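Buvley Kitchen
Home > Tableware > Mugs and mug storage > Pearce mug tree

Pearce mug tree, wood

Product code: 414
In stock. Usually sent within 4 working days.

Overview
Details
Mugs that fit
Care
Delivery and returns

The Pearce is a wooden mug tree for a worktop, shelf or table. It has a dark reddish-brown post on a round base in a lighter orange-brown. Two pegs come out at an angle near the top, one to the left and one to the right, and a shorter peg sits lower down. The base has a raised lip all the way round.

It suits a small household or an office kitchen where a few mugs are in use all day and go back to the same spot. If you need to store a full set of six or eight, have a look at the Drulex wall rail instead.

The tree is sold on its own. The red mug, the green enamel mug and the white enamel pot are sold separately and are listed further down this page.

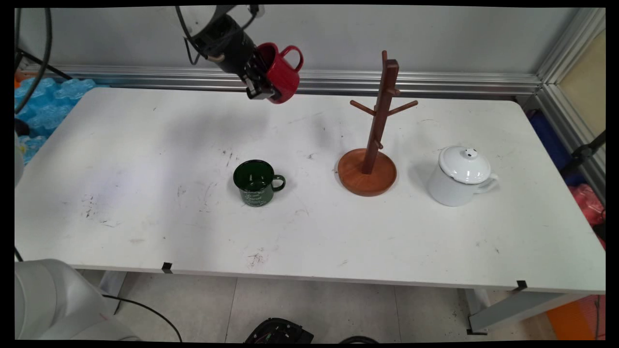
Details

Material: wood, post and base
Finish: dark reddish-brown post, orange-brown base
Base diameter: 203 mm
Upper peg length: 100 mm
Lower peg: shorter than the upper pegs
Base edge: raised lip
Assembly: post screws into base, no tools needed
Use: indoors only

The base and post are packed flat in the box. Stand the base on a level surface, put the threaded end of the post into the hole in the middle and turn it clockwise until it stops. Hand tight is enough. If the post works loose over time, give it another quarter turn.

Colour varies a little from one piece to the next and the grain will not match the photographs exactly. The post and base are finished in different shades on purpose. We do not stock the Pearce in a single colour.

Mugs that fit

Any mug with an open loop handle will hang on the upper pegs, provided the peg goes through the handle easily. Very small espresso handles are a tight fit. Handles that are closed with a flat plate or have only a finger notch will not hang at all.

The lower peg is best kept for a lighter mug. Hang the first two on the upper pegs, one each side, and then add the third. With a single heavy mug on one side the tree will stand, but it is steadier when the load is shared.

The mugs and pot we sell alongside the tree are:

Vukeo red mug
Straight-sided ceramic mug in a glossy dark red glaze. The handle is a thick rounded loop in the same red. Hangs on either upper peg.

Green enamel mug
Dark green, with white cursive lettering on the side. Enamel mugs weigh less than ceramic ones of a similar size, so this one is a good choice for the lower peg.

White enamel pot with lid
Cylindrical, with a domed lid, a small knob on top and a curved handle. It does not hang. Stand it next to the tree.

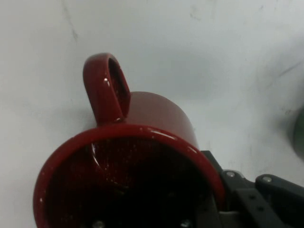

Vukeo mug in red, on its side, with the rim and loop handle.

Where to put it

Allow some space on either side of the base. The upper pegs angle outwards and a mug hanging from them will stick out further than the peg itself. Under a wall cupboard, check that you can lift a mug up and off the peg without hitting the bottom of the cupboard. This catches people out more often than the width does.

Keep the tree away from the hob and from the splash area behind the sink. Direct sun will lighten the post in time.

The tree can be moved with mugs on it, but take hold of it by the post, low down, and keep the other hand under the base. Do not pick it up by a peg.

Care

Wipe with a damp cloth and dry straight away. Do not soak the base or put any part of the tree in the dishwasher. Dry mugs before hanging them. Water that drips off will collect inside the lip of the base and can mark the finish if it is left there overnight.

A little furniture wax once or twice a year will keep the surface in good order. Avoid scouring pads and spray cleaners containing bleach.

For the Vukeo mug, wash by hand or on the top rack. Enamel should be washed by hand with a soft sponge. If an enamel mug or pot is dropped and the coating chips, stop using it for food and drink.

Delivery and returns

Standard delivery is free on orders over £100. Smaller orders are charged at checkout according to weight. Mugs are wrapped one by one and packed in a separate inner box. A tree ordered with mugs may arrive in two parcels.

Unused items can be returned within 30 days in the original box. Please unscrew the post from the base before packing it. If something arrives damaged, send us a photograph of the item and the box and we will replace it or refund you.

Common queries

Can I buy spare pegs?
No. The pegs are glued into the post. We can supply a replacement post complete with pegs, code 203.

Does it come with felt feet?
Yes, a ring of felt is fixed to the underside of the base.

Is there a taller version?
Not at present. A version with more pegs is due in July and will be listed under mug storage.

Will travel mugs hang on it?
Only if the handle is a full loop. Most of the ones we have tried are too top-heavy for the lower peg.

You may also need

Drulex wall rail
Vukeo red mug
Green enamel mug
White enamel pot with lid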